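We use cookies to improve your reading. By continuing you accept our cookie policy.

The Hand That Closed Too Late

For most of October, the people at Kirar believed they had a software problem. The company teaches robots to do household work, and its lessons come from human beings who carry a gripper in each hand and do the task themselves. The position of each gripper is taken from the square markers on it. Every recording goes into a collection called Skollow, and from there into the robot.

The robot had learned to put cups on a shelf. Then one morning it began to let go of them early, always with the left hand. Four cups broke before lunch. The fifth fell on the foot of an engineer, who was lucky to have only a bruise.

"We looked at the code for nine days," says Ermira Ivanov, who leads the recording work. "I am ashamed of this number. The code was fine."

What she found in the end was a matter of time. On one pair of grippers, the clock of the left hand ran behind the right one, and the delay grew during the day. By evening it had reached 200 milliseconds. A person's hand had already closed while the record said it was still open. Of 700 recordings made with that pair, 368 had to be thrown away.

The pair had passed its check every morning. But the check was made at eight o'clock, when both clocks had just been started — and it was never repeated.

Ivanov changed the rules. Both hands are now tapped together at the start and the end of every session, and a session is refused if the two taps do not agree. After every 50 recordings the clocks are set again. The robot also has a new limit: it may not open its fingers until the cup's weight is on the shelf.
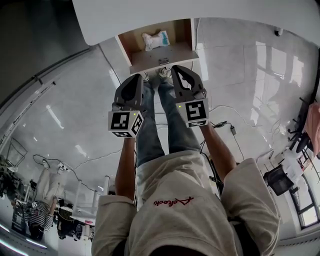 Can a late clock in one gripper be dangerous to people? It can, because a robot trained on such recordings may release or squeeze an object at the wrong moment, and a person standing close can be hurt.

The engineer with the bruise now wears closed shoes to the tests. The cups have been replaced with plastic ones, which Ivanov dislikes. They are too light, she says, and the robot will have to learn the heavy ones again in spring.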